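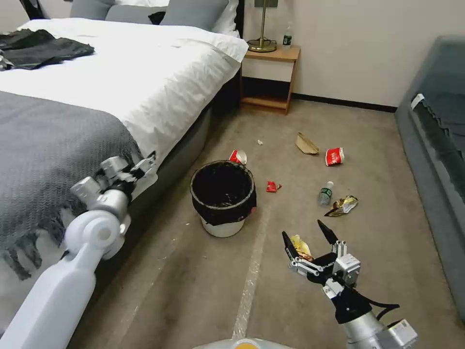
Nerneo guest house owners' group – notes of July meeting

Started 7.10pm, upstairs at the Irkau tea room. Eleven members had said yes, fewer turned up. Apologies taken as read. Notes typed up same night so please shout if wrong.

1. Last minutes
Agreed, one change. The bit on parking should say the lower car park, not the upper. Upper is still permit only till the end of the season.

2. Linen contract
Flolow have sent new prices. Up again, mostly on king size duvet covers and bath sheets. Pillowcases unchanged. Collection would stay at twice a week but they want bags out by 8 in the morning, which doesn't suit anyone with late breakfasts. Long discussion. Two members have had towels back with grey marks, one had somebody else's altogether (monogrammed).
Stöcker also quoted. Cheaper per item but minimum spend of 700 a month per house, so no good for the smaller places unless we order jointly. Question of who holds the account if joint – nobody keen. Possible to split by street?
Decided: stay with Flolow to end of September, ask for a 9.30 collection in writing, go back to Stöcker about a group account. Secretary to write both letters.

3. Check-out times
Still a muddle across the village. Some at 10, some at 10.30, one at 11 and not wanting to move. Visitors compare and then argue at the desk. Proposal to all go to 10.30 from next season. Against: same-day changeovers are tight enough already, espically Saturdays with only one cleaner. For: fewer rows, better reviews.
Vote was close, 10.30 carried. Not binding. Those keeping 10 to say so clearly on their booking page.

4. Cleaning charges
Can we charge for rooms left in a bad state? Most already have a line in their terms but never use it. General feeling that a set charge puts people off booking, and those who leave a mess aren't the ones who read terms anyway. One house takes a deposit on the card and lets it drop after 3 days, has worked fine, no complaints so far.
No group rule. Wording for the deposit to be passed round to anyone who wants it.
Also raised under this: bin collection. Council bins at the back lane full by midweek in high season, gulls in them. Ask for an extra pickup July and August. Asked last year, no reply.

5. Leaflet
Old one is out of date, the ferry times are wrong and two houses on it have shut. Reprint quote is for 26 boxes, far too many, half of last lot still in the tea room cupboard. Try for a smaller run. Map to be redrawn with the footpath to Irkau on it. Anyone wanting their entry changed, send new text before the next meeting, forty words max please – last time we had one of a page and a half.

6. Fire doors
Reminder only. Inspections are due in the autumn. Check closers and strips, don't wedge doors open with the shoe rack. Logbook needs to be signed weekly, not filled in the night before.

7. Any other business
– Spare cot going, good condition, collect.
– Wifi on the harbour side bad again. Provider says it's the mast.
– Breakfast eggs: farm has put the tray price up, still cheaper than the wholesaler.
– Somebody's umbrella left from May, green, behind the counter.
– Kettle descaling, ran out of time, carry over.

Subs are now due, cash or transfer. Four outstanding.

Next meeting same place, 7pm sharp as the tea room wants us out by nine. Linen to go first on the agenda.

Closed 8.50pm.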